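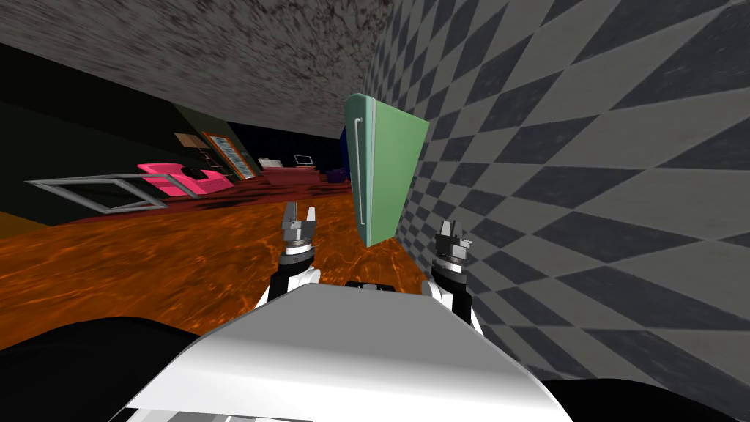

Roltura 12 Camera Strap

A strap for people who own more camera than neck. The Roltura 12 holds up to 6 pounds, enough for a full-size body and the zoom you swore you'd leave at home. Wellard has sold 3,000 of them, a few to people who already had a perfectly good strap.

Webbing: woven cotton, 12 mm at the ends
Shoulder pad: 13 inches, removable, often lost
Clips: Sikora quick-release, steel
Colors: black, or slightly faded black

Fits any camera with two strap lugs. If yours has one, you want the wrist loop. If it has none, check that it's a camera.

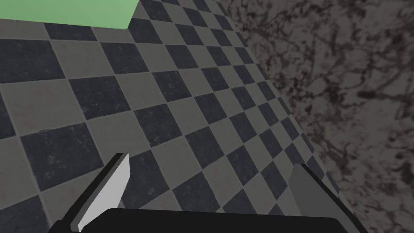

Dark and gray floor tiles, laid checkerboard

Ships in a flat envelope. Returns accepted until you've spilled coffee on it.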